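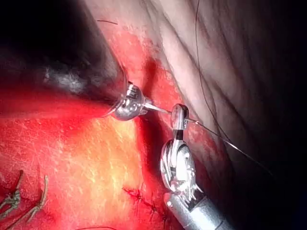 Subject: Re: [tatorora-home-help] Dad's operation, what do we need at home?
Date: February 12, 2023

On the list, Cheng-en Lui wrote:

> Hi all, new here. My father is 78 and has abdominal surgery coming up
> at Bowen. He lives alone, two floors, bedroom and the only full bath
> upstairs. I'm going to move in with him for a while. The surgeon's
> office gave us a folder but it's mostly about the hospital part, what
> not to eat the night before, where to check in, that kind of thing.
> What I can't figure out is the house. Do I rent a bed? Do I need to
> buy a bunch of stuff? He is already annoyed at me for measuring the
> stairs. Also he has a dog. Any advice from people who have done this
> would be great, I don't know what I don't know.
>
> Thanks
> Cheng-en

Hi Cheng-en, welcome. Typing this on my lunch so forgive the mess. Did this with my mother in November, different operation, same kind of house. Going in the order I remember it, not in order of importance.

BED. Don't rent one yet. Ask the surgeon's office flat out, can he do stairs the day he comes home, yes or no. With my mother the answer was yes, slowly, once up and once down a day. So she stayed in her own bed and we set up a daytime spot downstairs. If they say no stairs then it's a whole different plan and you want to know that now, while there's time to move furniture.

Getting out of a flat bed was the worst part for her. They taught her to roll on her side first, then feet off the edge, then push up with the arm. Have the nurse show you too. I was in the hallway on the phone with the insurance when they showed her and then at home she'd forgotten and I had no clue. We ended up calling.

CHAIR. This is where I'd spend money if you're going to spend any. She basically lived in a recliner. We rented a lift one from Skoltent, out past the water tower, $143 for the month with delivery. They carried it in and took it away again. Ask about the width of it — ours only came through the back door and only after we took the storm door off. Measure his doors while he's already mad at you about the stairs.

If he owns a recliner with one of those side levers, check whether he can work the lever without twisting. My mother couldn't.

BATHROOM. Grab bars should have been up years ago probably but if not, do it before. Not the suction kind. A shower chair, get it from the loan closet at the senior center, they have a pile. Call first, the hours on their page are wrong. Raised toilet seat, same place. Take out the bath mat. Take out ALL the little rugs actually. He'll complain. Put them in your car.

Handheld shower head if you can swap one in. Ask when he's allowed to shower and when he's allowed a bath, those were two different answers for us.

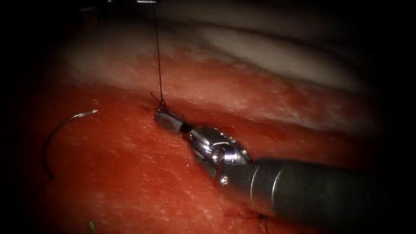

Red and pink tissue-like material under the light, pale band sloping down at the right.

MEDS. Get the prescriptions filled before you leave the hospital if they'll let you. We didn't, and I sat in the drive-thru for over an hour with her in the passenger seat holding a pillow against her stomach. Felt awful. Speaking of which, bring a pillow for the seat belt.

Somebody on here recommended the Watix app for reminders and I tried it. It's ok. The alarms are loud, you can't change the sound. After a few days I switched to a sheet of paper on the fridge, time, what, initials. Much better when my brother took over for the night, he could just look. Write down everything including the over the counter stuff. Also ask before the operation what to do about the pills he already takes, which ones stop and when they start again. Get it in writing. Ours told us one thing on the phone and the discharge papers said another and I had to chase that down.

Ask about constipation too. Nobody wants to bring it up. Bring it up.

FOOD. I cooked for an army and froze it and she ate toast. And applesauce, and some broth. Appetite came back later and by then she was sick of looking at my containers. So I'd say small portions, plain stuff, and don't fill his whole freezer. Easy to reach things at counter height. He's not going to be able to lift a full gallon of milk for a while so pour it off into something smaller. Same with the kettle. Check his lifting limit, it'll be in the papers, and then go around the kitchen and think about what weighs more than that. I was suprised how much does. The cast iron went in the basement.

DOG. How big? That matters alot. My mother's is a beagle mix and he went to my cousin's for seven days, and even then when he came back he launched himself right at her lap. We used a baby gate. If his dog pulls on the leash, he shouldn't be walking it, whatever he tells you. Line somebody up now. There are a couple of high school kids who post on the board at the library, and one of them was very good with ours. If you post the dog's size here I bet you get an offer.

Also trip hazard, dog beds. Dog bowls too.

STAIRS. Since you have the tape measure out. Second handrail if there's only one. We had a guy do it in a morning. Decent bulb at the top and a night light at the bottom. Nothing stored on the steps, my mother kept library books on the third one up, had done it forever. Set up two of everything so there's less up and down — glasses, phone charger, tissues, box of crackers. A basket for carrying things is no good, he needs his hands. I got her one of those canvas carpenter aprons and she wore it all winter.

THE RIDE. Bowen discharges whenever they discharge. They told us morning and it was after supper. Bring snacks, bring a charger with a long cord. Parking in the front lot is free for the first 20 minutes and then it isn't, so use the side street if you're ok with a walk and only pull up front when the nurse says they're really bringing him down. Loose pants for him, slip on shoes. He'll want to wear his regular belt. No.

YOU. Moving in is a lot. I lasted fine the first few days then I was a crab. My brother did nights after that. If there's any sibling or friend who keeps saying let me know if I can help, give them a specific job with a day attached. Trash out. Dog. Sitting there while you go home and do laundry. People were great once I stopped saying we're fine.

And get his mail sorted ahead of time, bills especially. We missed the water bill and got a nasty letter.

PAPERWORK. Make sure there's a form on file so the office will talk to you. Without it they won't, even if he's sitting right next to you yelling that it's ok. We found that out on hold. Keep a folder, or one notebook, and write the name of whoever you spoke to. And put the after hours number on the fridge next to the pill sheet. Ask them exactly what counts as a reason to call, for his surgery. Fever, how high. What the incisions should and shouldn't look like. I can't tell you that part, it was different for my mother and I'm not a nurse, I do payroll.

Oh and a notepad and pen by his chair. He'll think of questions at odd times and then forget them at the follow up. Mother had a full page by the time we went in and the doctor went through every one, took a while but she was much calmer in the car.

Things I bought and never used: bed tray, reacher grabber thing (she hated it, used the barbecue tongs), the wedge pillow, a bell. The bell was a bad idea, use cell phones. Wedge pillow is still in the bag, you can have it. So is the second shower chair if the loan closet is out, it's in my garage behind the mower.

One more thing on him being annoyed. Mine was too. What helped some was letting her pick, like which chair, where the chair goes, what's on the fridge sheet. She wanted it by the front window so she could see who was parking where. Terrible spot for the outlet, had to run the cord behind the couch and tape it down. But she sat in it.

Gotta run, break's over. Write me off list if you want the Skoltent number, it's on a magnet at home. What's the dog's name?

Rhoda
(Elm St end, across from the laundromat)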